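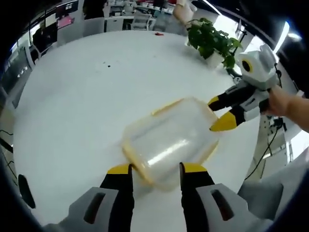
Clear food box with yellow rim, on its side

Riltano Food Box, rectangular, clear
Item 3775
Sold by Wekside

A see-through box for lunches, leftovers and dry food. The body is frosted clear plastic and the rim is yellow, so it is easy to pick out in a full cupboard or a shared office fridge.

Length: 18 cm
Weight when empty: 253 g
Lid: clear, fits all the way round
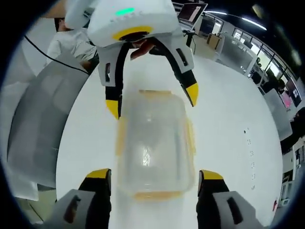

The lid comes off in one piece. Wash both parts by hand in warm soapy water and leave them to dry with the lid off. Take the lid off before using the box in a microwave. It is not meant for the oven or the hob.

Boxes of the same size stack with their lids on. Spare lids are sold separately as item 3805 - please check the number on your box before ordering, as the older lids do not fit.

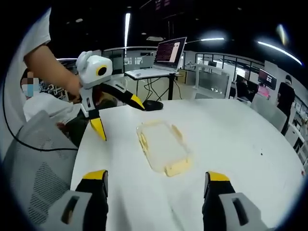
Orders leave our Pevville shop within two working days. Unused boxes can be sent back in their packing.

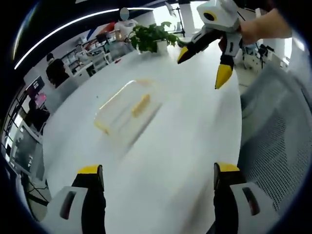 The box suits small amounts as well as full meals. Cut fruit, half a sandwich or a few biscuits will all keep well in it overnight. You can check what is left without opening it, and a single piece of yellow food shows up clearly through the plastic. Dark sauces may stain in time.

Questions about this item: Yupin Prasertsri, Wekside shop desk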